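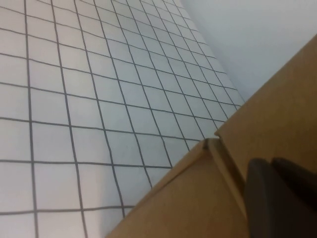

Issue 41, page 2

Can a machine close a box yet?

The engineer who runs the packing tests at Tetmont has been asked that a lot lately, mostly by people who pack boxes for a living. "Sometimes!" she said, laughing, when I put it to her on a Tuesday morning. "Ask me about one box and I'll say yes. Ask me about 100 and I get quieter."

I had come in expecting to hear about heavy lifting, and we spent most of an hour on cardboard. She loves the stuff. A fold springs back, a corner doesn't quite line up, and two gray fingers have to work right along the seam with very little room to be wrong. "You and I push on a flap and feel it give," she said. "We fix it before we've even thought about it. The arm has to be taught every bit of that."

Her last long run was 50 boxes of the same size. The arm closed 41 of them without help, and she was thrilled - the winter before, she told me, it was lucky to get through a handful. Most of the misses came at the corners, where one finger slid over the edge it was meant to press.

So what about the shop floor? Madwood, a mail-order firm that sells shelf brackets, plans to try an arm at one packing bench in May, with a person working alongside. "They'll find problems I never dreamed of," she said. "I can't wait."

And at home? I wanted to hear that something would soon deal with my laundry. She shook her head. Shirts are worse than cardboard, she said, and towels only a little better. "But flattening boxes for the recycling? Give me a kitchen and a decent pile of them. I'd love to try that one next."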